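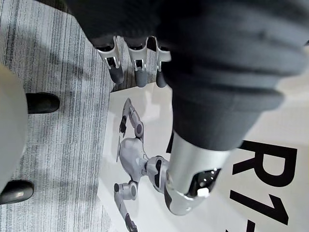 The royal nursery tour, again

Another month, another magazine spread telling me what a duchess-to-be has picked for the baby's room. This time it's the Claklow royals, who put out a statement saying they want "a quiet, ordinary childhood" for the new arrival, and then let a lifestyle title in to photograph the crib.

I read all of it. The blanket is by Juška. The stroller is a Jimeo, which the writer calls "surprisingly affordable" at 710 dollars. Surprising to whom? I bought mine secondhand for 50 and it had one owner before me, possibly two judging by the crackers in the seat.

What bugs me is the word "source." There are 3 of them in the piece. One is close to the couple, one is close to the palace, and one is just "a source." They all talk exactly alike. They all say the parents are over the moon and doing the night feeds themselves - and not one of them mentions the 2 nannies who turned up in the same magazine back in December.

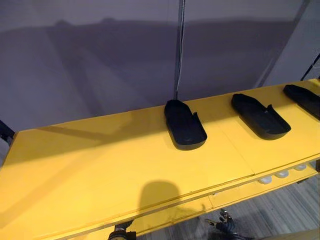 And then the name

The other half of the article is guesswork about what the baby will be called. Bookmakers have a favorite, so the magazine reports the favorite, so people bet on it, so it stays the favorite. I wouldn't put a dollar on it. Last time around every outlet was certain, and every outlet was wrong, and I don't remember a single correction.

I don't have anything against the family. They seem pleasant enough from the far side of a fence. But if they really want privacy they could try skipping the photo shoot at Dindgate next month, the one with the matching sweaters. My guess is they won't, and my guess is I'll read that one too, probably in line at the pharmacy.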